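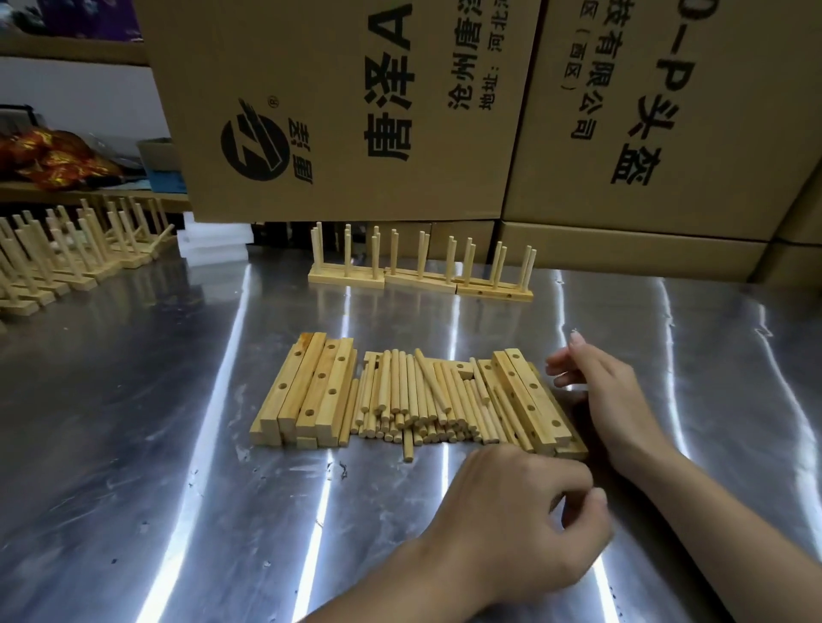 Parallel jaw vs. three-finger for dowel insertion

skonent_cell
Trying to pick a gripper for dowel rack assembly. Parts are drilled bars and round dowels, press the dowel in by hand force, set the rack aside. I have the Pennington two-jaw on the arm now with flat pads. Vision is one overhead camera plus one at head height. Budget left is 3,000 including fingers. Is the three-finger worth it?

bolt_circle
No. Cut a V-groove in the existing pads. Flat pads on a round dowel give you two line contacts and it rolls in yaw. With the groove ours centered every time, 300 cycles on one set of pads.

lowgain
Disagree. The V-groove fixes the hold and does nothing for the pick. Look at how a person deals with a tight bundle: fingertips on one dowel, lift it over the top of the others. Grooved jaws need clearance on both sides and a packed bundle gives you none.
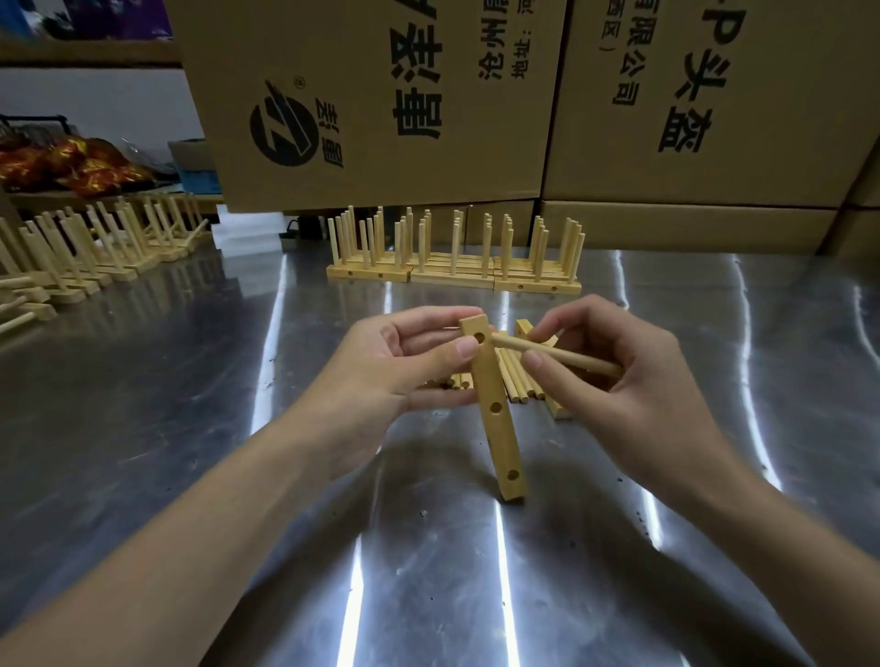

bolt_circle
Then singulate upstream. A tray with 12 slots costs less than a finger set.

skonent_cell
Tray is possible, but I would like to keep the loose pile. Second question is the bar. Fixture, or second arm?

carnmont_ctrl
Fixture. With two arms you stack both position errors at the hole. If you insist on the second arm, run one controller for both and close the force loop at 500 Hz. We ran separate controllers on a Sistinham pair and the clock offset alone jammed pegs.

lowgain
A rigid fixture jams too if the wrist is stiff. Put compliance in the wrist first, then argue about the controller. Also check the camera on polished steel. Overhead light leaves long streaks on the table and our depth dropped out along them. 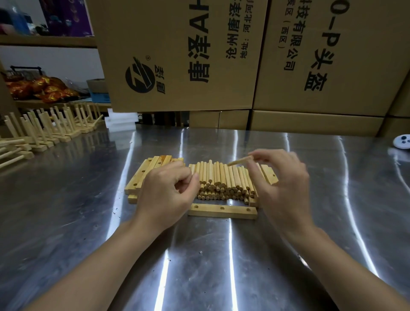
carnmont_ctrl
Matte mat under the pile, or a polarizer. I would take the mat.

skonent_cell
Plan for now: V-groove pads, fixture, mat, passive wrist. I will try the pick from the loose pile before building a tray. Pads are on the mill this afternoon.

lowgain
Log the pick failures separately from the insertion failures. I still expect the pick to be the worse of the two.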